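Clumness: frequently asked questions

What is Clumness?

Clumness is a score for how awkwardly a two-handed task is being done. It takes a recording made with a pair of hand-held grippers and gives a number between 0 and 1, where a higher number means more regrasping, more waiting and more bumping of one tool against the other. We use it to decide which recordings a robot policy should learn from, and how much weight each one gets.

Who works on it?

Inmaculada Rivas wrote the scoring method. Jagadeesh Salian runs the training and the robot tests. Questions about the paper can go to either of them.

What data did you use?

The main set has 1,383 recordings of table tasks, made in ordinary homes. Most involve cutlery and kitchen utensils: sorting them, passing them from one gripper to the other, laying them side by side. We picked these objects on purpose. They are thin, they lie flat and they often cross over each other, and that is where people using grippers slow down.

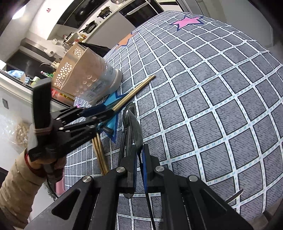 A further 472 recordings were kept back for testing and never used in training. They come from homes that don't appear in the main set.

How is the score worked out?

From three signals: how far each gripper opens and closes, how it moves, and how long one hand stays still while the other is busy. We don't use the video for the score itself. An early version did, and it mostly learned to tell kitchens apart.

The signals are compared with other recordings of the same task, so a slow task isn't marked down for being slow. You need at least 90 recordings of a task before the comparison settles. With fewer than that the score will still run, but we would not trust it.

Why not just throw out the bad recordings?

We tried that first. Dropping the worst quarter helped on easy tasks and hurt on hard ones. Clumsy recordings often contain a recovery, such as picking a spoon up again after a poor grasp, and the policy needs to see some of those. Weighting kept them in at lower strength.

Did it make a difference on the robot?

Yes, on most tasks. We ran 144 trials for each training method on the Bindley arms. The weighted policy finished more trials than the unweighted one in every group except stacking, where the two came out level. The full table is in the paper.

Does a low score mean the task succeeded?

No. A person can move very smoothly and put the knife in the wrong place. Success is labelled by hand and stored separately -- please don't use one in place of the other.

How does it compare with the Pîrvu filter?

The Pîrvu filter looks at one hand at a time. On single-handed tasks the two give much the same ranking. On handovers they disagree often, mainly over pauses.

Will it work with other grippers?

It should, if they log finger opening and position at a steady rate. We have only tested it with our own pair and with the Zurkier model. The Zurkier logs needed their clocks lined up first, and the script for that is in the tools folder.

Can I get the recordings?

The signals and scores are open to download. The video is available on request, as it was filmed in people's homes. Write to Jagadeesh and say what you want it for. He answers requests on Wednesday afternoons.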